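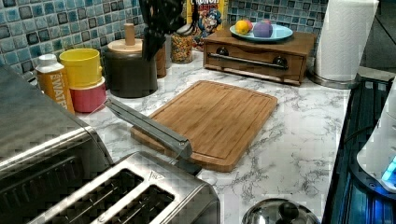
带一圈凹槽的竹砧板,大理石纹台面

# Verklow 酸种面包交换会:常见问题

更新于2024年10月21日,星期一

自从夏天那一轮交换之后,信箱里的问题越来越多,读得我特别开心(真的有人把失败的面包切开,一层一层写给我看!)。我把问得最多的整理在这一页,以后还会往上加。

### 交换会是怎么回事?

大家各自在家烤一个酸种面包,带到 Clilus 书店后面的院子里,换一个别人烤的回家。目前名单上有513人,每次来的当然没有这么多。不会烤也可以来,带一罐果酱、一块黄油、一包种子都能换,上次有人拿腌柠檬换走了两个黑麦,大家都很羡慕。

### 我没有酸种,从哪儿开始?

写信来要一小份就行,我们会装在玻璃瓶里给你。想自己从零养也非常好玩:全麦粉和水等量搅匀,放在室温下,每天留一勺,喂新的粉和水。头几天会突然冒很多泡,然后忽然安静下来,很多人在这个时候以为它死了,就倒掉了。请再等等!继续喂,一般再过几天到一周,它会重新有规律地涨起来,闻着像酸奶加一点青苹果。
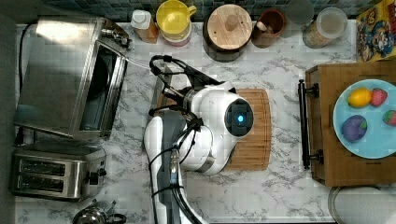 ### 酸种放冰箱,多久喂一次?

每周一次就够了。喂完在室温放一小时再放回去,盖子别拧死。要出门两三周的话,喂得干一点,调成小面团那样的硬度,回来以后连喂两三次再用。

### 你们的基础配方是什么?

每次都有人问,所以直接写在这里:

- 高筋粉 450 克,全麦粉 50 克
- 水 345 克
- 活跃的酸种 97 克
- 盐 10 克

粉和水先混合,静置四十分钟,再加酸种和盐。前两个小时里每半小时折叠一次,之后就让它自己待着。涨到原来的一倍半左右,整形,入篮,冷藏过夜。第二天铸铁锅预热到 240 度,盖盖烤二十五分钟,开盖再烤二十分钟。我喜欢颜色深的,会多给五分钟,皮是焦糖色的那种,太香了。

面粉不一样,吃水也不一样。我用的是 Demix 磨坊的粉,比较能喝水;第一次换粉时先留出 30 克水,看面团的样子再补。

### 为什么我的面包切开是黏的?

多半是切早了。我知道很难忍,厨房里那个味道谁受得了!可是至少要晾两个小时,黑麦含量高的最好等到第二天。如果完全凉透了还是黏,看看底部有没有一层密实的带子,有的话往往是发酵不足,下次把第一次发酵延长一小时试试。

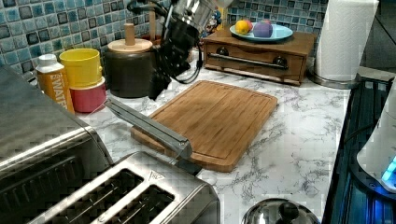 ### 来之前要把面包切好吗?

整个带来最好,交换的时候大家喜欢拿在手里掂一掂、敲敲底。试吃用的那几个我们会现场切,用长齿刀,先轻轻拉出一道口子再往下锯,脆皮才不会碎得到处都是。自己在家切的话,我很推荐图里这种四周带浅槽的竹砧板,掉下来的碎屑有一部分会落进槽里,收起来撒在汤上正好。像那样斜着摆也挺顺手,我切长条形面包时一直这么放。

### 吃不完怎么保存?

当天和第二天切面朝下放着就行,外面罩一块布。再往后就切片冷冻,吃的时候不用解冻,直接进小烤箱,几分钟就脆了。请不要放冷藏室,面包在那里老得最快。已经硬成石头的也别扔,泡番茄汤,或者打成面包糠,我去年整个冬天都在吃这个。
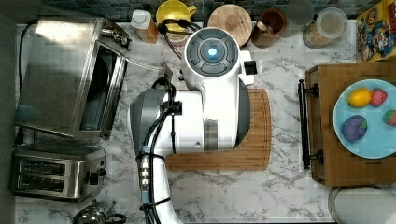

浅棕色木砧板,边缘有一圈槽

### 无麸质的可以换吗?

欢迎!请单独包好,并且在标签上写清楚用了什么粉,还有厨房里平时有没有小麦粉。院子里有一张单独的桌子放这些,和其他面包隔得比较远。坚果、芝麻、牛奶也请照样写上。

### 能带孩子或者狗吗?

孩子随便来,有一张揉面桌是给他们的,做好准备,回家时袖子会是白的。狗请拴好,面包桌的高度对大狗来说太诱人了。

### 下一次什么时候?

十二月有一场,主题是节日面包,葡萄干、橙皮、香料统统可以上。日期定下来会贴在书店门口。想提前收到通知的话,进店时在柜台的本子上留个邮箱就行,顺便写一句你打算烤什么,我每次都要从头翻到尾看一遍。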